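Projektbericht: Lichtreflexion an matten und glänzenden Oberflächen im Innenraum
Studienprojekt Lichttechnik, Vertiefung Messtechnik
Bearbeitung: Ustyna Stetsiuk, Silviu Căpraru
Stand: 2024-02-18

1 Aufgabenstellung

Für die Planung von Arbeitsplatzbeleuchtung werden die Reflexionsgrade von Tischflächen und Raumbegrenzungen meist aus Tabellen übernommen. Im Projekt wurde geprüft, wie stark sich die mittlere Beleuchtungsstärke in der Simulation ändert, wenn statt der Tabellenwerte gemessene Werte eingesetzt werden. Grundlage war der Übungsraum im Gebäude Chornovol. Tageslicht wurde nicht berücksichtigt, die Fenster blieben während der Messungen verdunkelt.

2 Messverfahren

Die Bestimmung des Reflexionsgrades erfolgte nach dem Vergleichsverfahren. Zuerst wird die Leuchtdichte eines Weißstandards bekannter Reflexion gemessen, anschließend bei unveränderter Geometrie die der Probe. Der Quotient beider Werte, multipliziert mit dem Reflexionsgrad des Standards, ergibt den gesuchten Wert. Das Verfahren setzt eine annähernd diffuse Reflexion voraus. Bei glänzenden Lacken ist diese Voraussetzung verletzt, das Ergebnis hängt dann vom Beobachtungswinkel ab.

Verwendet wurde ein Leuchtdichtemesser vom Typ Pretine, als Lichtquelle diente eine Leuchte von Eveck. Die Beleuchtungsstärke auf der Probenebene wurde auf 300 lx eingestellt. Vor jeder Messreihe wurde eine Einbrennzeit von 20 Minuten eingehalten. 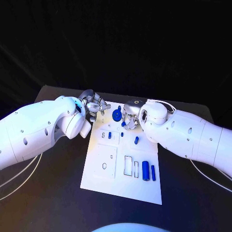
Untersucht wurden 11 Materialproben, darunter Wandfarben, Textilien und beschichtete Platten. Je Probe wurde an mehreren Punkten gemessen und arithmetisch gemittelt. Insgesamt liegen 1277 Einzelwerte vor. Ausreißer wurden nur entfernt, wenn im Protokoll eine Störung vermerkt war.

3 Ergebnisse

Bei den matten Wandfarben stimmen Messung und Tabelle gut überein. Dunkle Textilien liegen durchgehend unter den Tabellenwerten, vermutlich wegen der Faltung des Stoffes, die einen Teil des Lichts mehrfach absorbiert. Die glänzenden Proben zeigen die größte Streuung. Für sie wurde ein Mittelwert über drei Winkel gebildet – methodisch ein Kompromiss, der für die Simulation aber ausreicht.

Die Simulation wurde mit Drelgate gerechnet. Der Einfluss der Tischflächen auf die mittlere Beleuchtungsstärke blieb gering, der Einfluss der Decke war deutlich größer.

4 Fehlerbetrachtung

Wesentliche Fehlerquellen sind die Verschmutzung des Weißstandards und Streulicht aus dem Raum. Der Standard wurde im August zuletzt kalibriert. Eine Nachmessung mit einer Ulbricht-Kugel war im Projektzeitraum nicht möglich und steht noch aus.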